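# titenport-briefings

Transcripts of press briefings given by the government of Titenport, cleaned up enough to be read by a person and left messy enough to be believed.

The town puts out a written summary after each briefing. The summaries are short, polite and largely free of whatever was said. This dataset holds the longer version: who asked, who answered, and how far apart the two ended up.

## What's in it

- 43 briefings, one file each
- 38 of them with a matching official summary in `summaries/`
- 2 speaker classes, `podium` and `floor`
- 7 topic tags, listed in `topics.txt`

The five briefings with no summary are real briefings. The town website skips from one to the next as if everyone had gone fishing. I kept them under `orphans/` and they load the same way as the rest.

Each line of a transcript is one turn:

```
{"turn": 12, "side": "floor", "outlet": "Larkero", "text": "Is that a yes?", "topic": "harbor"}
{"turn": 13, "side": "podium", "outlet": null, "text": "It's an answer.", "topic": "harbor"}
```

`outlet` is filled in only when the reporter said it out loud. Larkero, the local weekly, always does. The Hsueh wire desk does when it remembers. If you see `null` on a floor turn, please don't guess from the tone, however tempting.

## How it was made

I typed the transcripts from the public audio, then ran them through Tokent, a small script of mine that splits turns and fixes the spacing. Tokent is in `tools/`. It has opinions about semicolons and I have stopped arguing with it.

Crosstalk is marked `[over]`. Anything I couldn't make out after a third listen is `[unclear]`. Laughter is marked only when it came from the floor, as the podium microphone picks up a chair that sounds a lot like chuckling. 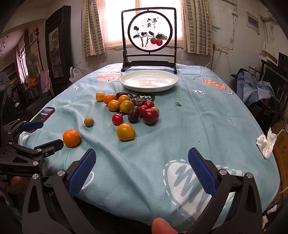 Topic tags were done by hand, by me, in the evenings, so expect some drift. Early files use `budget` for nearly everything. By the later ones I had grown fond of `parking` and may have overdone it. A second pass over the early files was started in October and is still, technically, under way.

## Names

Speakers are not named. The mayor's office is `podium`, and so is whoever was sent out in its place that morning. Private citizens mentioned in answers have been replaced with `[resident]`, which makes the dog license briefing hard to follow, though it was no picnic before.

## Good uses

Comparing what was said with what was published. Studying how questions get repeated. Teaching a class on paraphrase. Checking whether a promise about the ferry ramp was made before or after the other promise about the ferry ramp.

## Poor uses

Please don't train a model on this and let it speak for a town. Please don't quote from it in print without going back to the audio - I type quickly and I have favorites among the reporters, and both of those things leave marks.

It also won't tell you much about other towns. Titenport briefings start late, run long and open with the weather, and I have made no effort to correct for any of it.

## Known problems

- Turn numbers restart after a recess in a few files. Sort by file order if that matters to you.
- Curly quotes survive in `summaries/` and nowhere else.
- One summary is attached to the wrong briefing on the town's own site. I matched it to the right one and left a comment in the header.
- `harbor` and `harbour` both appear. The second is how the Hsueh desk spells it in the questions it sends over in writing.

## License

The transcripts and tags are CC BY 4.0. The official summaries belong to the town and are included under its reuse policy, which is one paragraph long and copied in full in `LICENSE-summaries`. Tokent is MIT.

Corrections are welcome as pull requests. Give the file, the turn number and the time in the audio. Corrections from the podium are welcome too, and go through the same queue.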